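Lestport Joint Working Group on Mobile Robots in Shared Walkways

Minutes of the meeting held Jan 30, 2023
Indemcombe Annex, Room 12

Chair: Trinidad Yáñez
Recording secretary: Fares Mansour
Also represented: Tarawneh Site Services, Kevusska Robotics, Lestport Public Works

1. Minutes of the previous meeting

The minutes of the November meeting were approved with one correction. Under item 4, "operator" should read "remote supervisor."

2. Draft operating rules for outdoor routes

The Chair introduced the second draft. Section 3 now applies to any walled or fenced route where a person on foot has no side exit. Tarawneh asked whether a low wall on one side should count as an exit. After discussion it was agreed that it should not, as a person with a stroller or a cane could not be expected to climb it.

The following wording was adopted for Section 3.2: "On an enclosed route the robot shall stop when a person is detected ahead, shall remain stopped until the person has passed, and shall not ask the person to give way."

Kevusska asked that the robot be allowed to back up to a wider point if one lies within 40 feet. Public Works objected to any reversing without a rear sensor check. The matter was referred to item 5.

3. Surface conditions

Mr. Mansour presented the revised route survey form. Surveyors will record mud, loose stone, standing water and debris separately, in place of the single entry "poor surface." Splash marks on adjoining walls are to be noted as well, because they bear on the cleaning schedule for sensor covers.

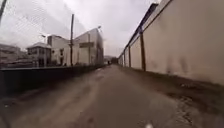 Members agreed that a route should be surveyed again after heavy rain, and that no run may be made on a route whose last survey is more than 12 days old. Tarawneh considered the interval short for paved routes and asked that its view be recorded.

The speed limit on any surface graded "soft" or "loose" was set at 2 miles per hour. Kevusska will confirm that the limit can be locked by the remote supervisor.

4. Distant and uncertain detections

The Chair noted that the draft did not say what a robot should do when an object far along a route might be a person. It was resolved that any such object be treated as a person until shown otherwise. Kevusska will supply logs from 500 runs for review.

5. Actions

Kevusska: written proposal on reversing, including rear sensor checks.
Mr. Mansour: circulate the final survey form with guidance notes.
Public Works: list of enclosed routes with their widths.
Ms. Yáñez: third draft of Section 3.

6. Other business

Tarawneh asked that notices at route entrances carry a telephone number. Agreed.

The date of the next meeting will be set by the Chair.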